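Tikent are adding a second night in Udberg in May, which is good news for those of us who missed out on the first one. The original date sold out while I was still typing in my card number. The new one goes on sale to fan club members at 18:00, with general sale 60 minutes later.

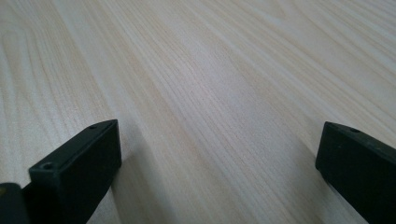
Tickets for the first night were capped at four each, and this time the cap is two, so larger groups will have to split up. I was planning to buy for Sajib Navaratnam as well as myself, and that still works. We have agreed that whoever gets through first buys both. I'll be doing it from the table with the pale, streaky wood grain, as the signal is better there than upstairs. Standing is £60 and seats are a bit more. I'd take either.

The set is supposed to change between the two nights. Their singer, Sajib Gazi, told the fan club that three songs from the Fornus album will be played on the second night only. He didn't say which. I would like "Quiambao" to be one of them, as they dropped it from the last tour and it is the best thing on the record. The live version used to have a long keyboard part at the end that never made it to the studio recording.
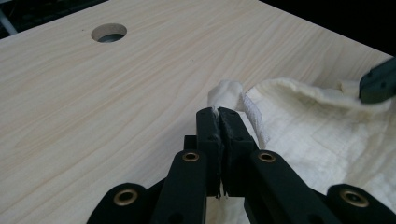

The support act hasn't been announced for either night. Last time it was a solo guitarist who played for half an hour and sold her own CDs by the door afterwards, and I still listen to the one I bought. Doors are earlier than before, so it's possible there will be two supports.

I haven't booked a room yet. The last train back leaves before the encore would finish, so I'll need one if we get in. I'll post again once I know whether we have tickets.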